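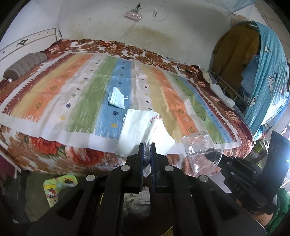 ## Striped sheet over a floral bedspread – leave it or fold it away?

**wemden_attic**
Guest bed in the small room. The bedspread is the brown and rust one with the big roses, and I've put the striped sheet on top. I like the sheet, mostly for the dark red zigzag down the left border. My sister says the two patterns fight. The bolster stays either way. The mask and the bags are going.

**ferkness22**
Your sister is right. Big roses and stripes in yellow, orange, green and blue is too much for a small room. Pick one.

**jamod_linens**
Disagree. The orange in the stripes picks up the red-orange flowers on the front edge. I'd leave it and change the bolster. Gray-brown does nothing next to either of them.

**wemden_attic**
The bolster was 30 at the Jamodbridge market and it's staying. It still has the tag on the left end.

**ferkness22**
Cut the tag off then.

**quiltpile3000**
Could you fold the sheet in 3 lengthwise and lay it across the foot? You'd keep the zigzag and still see most of the roses. I do that with a Feng blanket that's too loud for the whole bed.

**jamod_linens**
That would hide half the stripes, and the little stars and crosses with them. Seems a waste.

**wemden_attic**
Going to try the fold tonight. If it slides off I'll go back to the full sheet – the guest comes in April, so there's time.

**ferkness22**
Still say pick one.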